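Print this page | E-mail this thread

Brurneck Robotics Club — simulator round

stenofan10: Our team's stuck on the Stenomine task. Wrist camera view, and the gripper keeps stopping with its fingers open. I've got 500 test runs to get through before October and I'm losing the will!
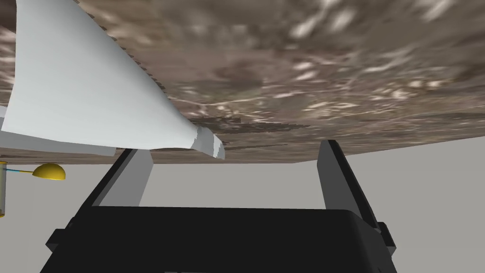
Nothing between the fingers in either one.

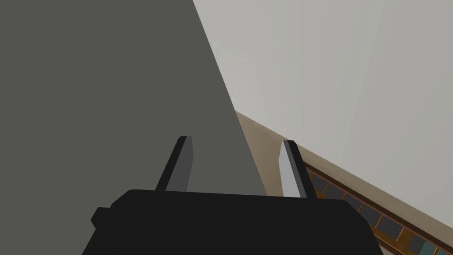

I reckon it's our approach angle — we copied it from the Gokness entry and never changed it.

pellegrini_fan: Angle's fine, I used the same one last year. Check your close command, you're probably sending it 2 steps early.

mudlark: Disagree, sorry. Ours did this for weeks and it was the angle. Try 100 runs with a shallower one before you touch anything else.

stenofan10: Right, angle first then, but I'm blaming mudlark if it's worse. Does the log save by itself?

mudlark: No, you have to tick the box.

Print | E-mail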